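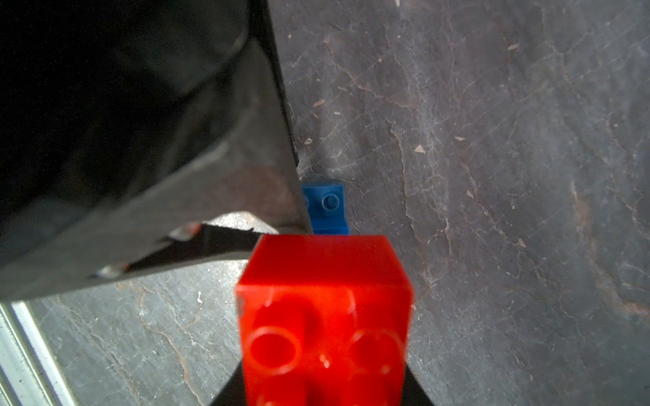 Wednesday

In at 7:30. The cell had stopped overnight again, same fault as Monday, gripper closed without part. Counter stood at 1,174 cycles. Todor had left a note on the keyboard saying he restarted it twice before he went home and then gave up on it.

Ran ten picks by hand at slow speed before touching anything. Red bricks came up fine six times, crooked three times, and one slipped out as soon as the arm lifted. The crooked ones all leaned the same way, toward the left finger. That made me think of the finger and not the program, so I powered down and took both fingers off.

The left one had a loose screw. Not very loose, maybe a quarter turn, but enough to rock it with my thumb. The pad on that side was also shiny where the bricks rub. I cleaned both pads with alcohol, which took off a gray film, and put the left finger back with a drop of the blue threadlocker. Right finger got the same. I should have done both when we first built it in July. I remember deciding it could wait.

While it was cooling its heels for the threadlocker I went over the wrist camera. Lens had a thumbprint on it, probably mine. Cleaned it, checked the bracket, checked the cable where it goes around the wrist joint. The outer sleeve is starting to rub through at the second tie. I moved the tie up and wrapped the spot. Needs a new cable before long. Asked Orlando to put one on the Wundov order, the longer type, since the short one pulls tight when the wrist turns all the way over.

Lunch late. Domínguez called about the feeder and wanted to know if we would take the old style lid. Told them no, same as last time.

Afternoon was calibration. The camera looks straight past the brick when the gripper is holding one, so a red piece held up close fills a good part of the view and the small blue piece out on the work surface shows just over the top of it. I like the blue one for a target. It has the stud on its upright face and I can line up on that by eye before I let the software do its part. The dark surface helps too, even with all the veins and scratches in it. Orlando wants to paint it flat gray. I would leave it alone. The marks give the camera something to hold on to, and paint will chip in a week.

First calibration came out bad, 18 pixels off at the far side. Second one worse. I spent most of an hour on that before I saw I had loaded the offsets from the Sureck gripper, the one we sent back in spring. They were still sitting in the same folder with nearly the same name. Moved them out to the archive folder and renamed ours so it can't happen again. Third calibration was good on the first pass.

Then the grip force. It was set at 145 on the controller, which is where I left it when the pads were new. With clean pads that was more than it needed and the brick twisted a little as the fingers closed. Brought it down in small steps until one dropped, then back up two steps. Wrote the new value on the tape inside the cabinet door, under the old one, and crossed the old one out.

Todor came in at 3:30 and we ran it together. He fed, I watched the wrist camera view. Bricks sat level in the finger every time I looked. One stop, but that was the door switch, which he leaned on. We went over the restart steps because his note made it sound like he was skipping the homing move. He was. It doesn't say to do it on the Gurkov sheet, so that's fair. I wrote it in at the top in marker and will type it up when I get a chance.

Left it running at normal speed with the limit set to stop at 900 so he can check the finger screws partway through his shift. If they have moved at all he is to mark them with the paint pen and leave them as they are for me to look at.

Still to do: the cable when it comes, a new set of pads, sweep up the little tan bits that keep turning up on the work surface. I don't know where they come from. Todor thinks the packing. I looked in the packing and didn't see any, but I only looked in one box. Also the 2.5 key is missing from the cabinet again and I had to borrow the one from the bench downstairs, so that has to go back tomorrow.

Home at 5:40.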